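Unit 4: The Bed and the Loose Cloth
Housekeeping Skills, February block

Bring this handout to the practice room. The first part covers clearing a bed before it is made. The second part covers the sheet itself. Pillowcases and duvet covers come in the next unit.

Read through the steps before the session. The bed in the practice room stands against a wall, so the far side can't be reached on foot.

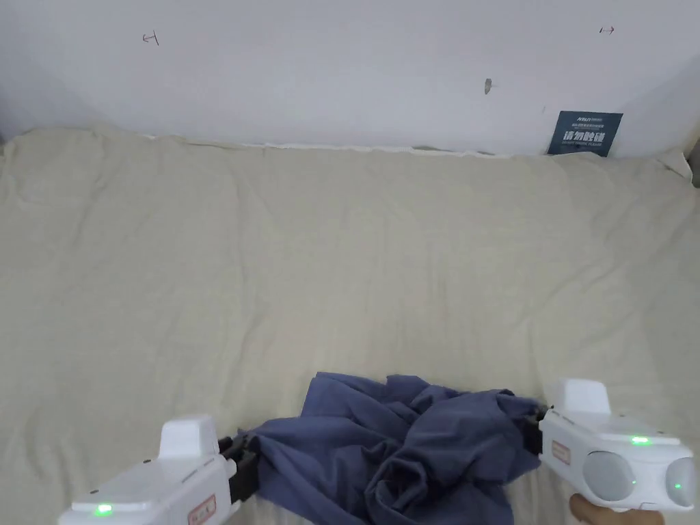
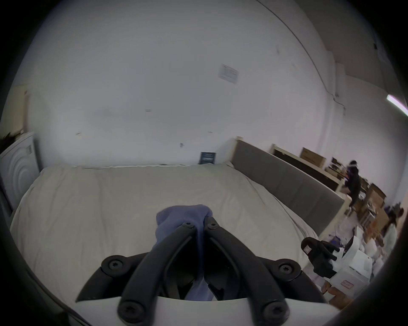
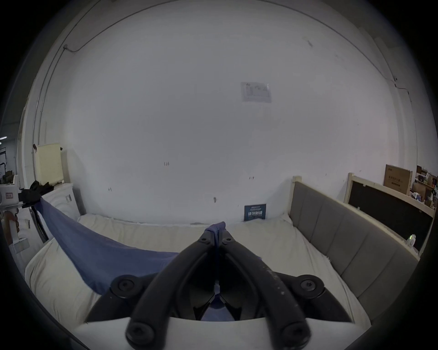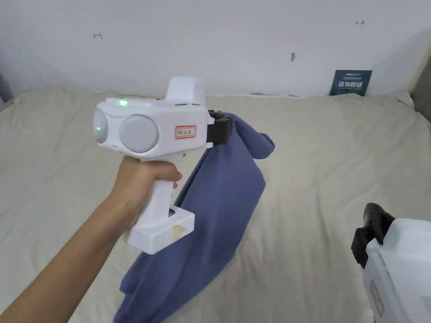

## 1. Clearing the bed

Nothing gets smoothed until the bed is clear. Loose cloths, clothes and towels come off first, one at a time. Don't gather them in a bundle with the sheet. Small things such as socks get lost that way and end up in the wrong wash.

Steps:

1. Look over the whole bed from the foot, including the line along the wall.
2. Pick up one item by an edge or a corner. If it is bunched up, take whatever part is on top and lift until the rest hangs free.
3. Hold it away from the bed and let it untwist.
4. Lay it flat, or move it straight to the folding surface.
5. Check under the pillow. Then put the pillow aside on a clean chair.

A long piece that has twisted is easier to open with two holding points. Find one corner, then follow the edge to the next. Spread it across the bed before folding. Folding a twisted cloth only presses the twist in.

## 2. Folding what you took off

- Towels: in half the long way, then in thirds.
- Tops and sweatshirts: face down, sleeves in, bottom edge up to the collar.
- Socks: paired and laid flat. We don't ball them in this course.
- Single cloths: in quarters, edges matched.

Stack by type with the folded edge facing you. The shelf in the linen store is labeled Vumuvine for bed linen and Wubshet for towels, after the suppliers. Put things back on the right side.

## 3. Checking the sheet

Sheets for the practice bed are cut to 2350 mm long for a mattress of 2000 mm. That leaves 350 mm in total for tucking, to be split between head and foot. The sheets are 100 percent cotton and may shrink by up to 4 percent in the first hot wash, so measure a new one after washing and write the length on the hem tag.

Run a flat hand over the surface from the center outward. Press lightly. Pulling hard at one corner moves the creases to the opposite corner and you will have to start again.

On the wall side:

- Kneel on the near edge or lean across with one hand flat on the mattress.
- Find the edge of the sheet with your fingers and follow it along the wall.
- Tuck a short length, move along, tuck the next.
- Do the head end last. With an upholstered headboard, slide the hand down palm toward the mattress so that rings and watches don't catch the fabric.

If the bed can be moved, pull it out by the frame and never by the headboard. The Jura frames in the second room have castors, and the brakes need to be set again before you sit or kneel on the bed.

## 4. Common faults

Sheet runs out at the foot: too much was tucked at the head. Release the head end and shift the sheet down.

Ridge across the middle: the protector underneath has moved. Lift the sheet on the near side and straighten the protector first.

Loose corner by the wall: tucked before the side was pulled straight. Redo the side, then the corner.

## For next time

Practice the clearing steps on your own bed with one large towel and one small item. Write down the order you worked in. Bring a pillowcase.

Edier course office keeps spare copies of this handout.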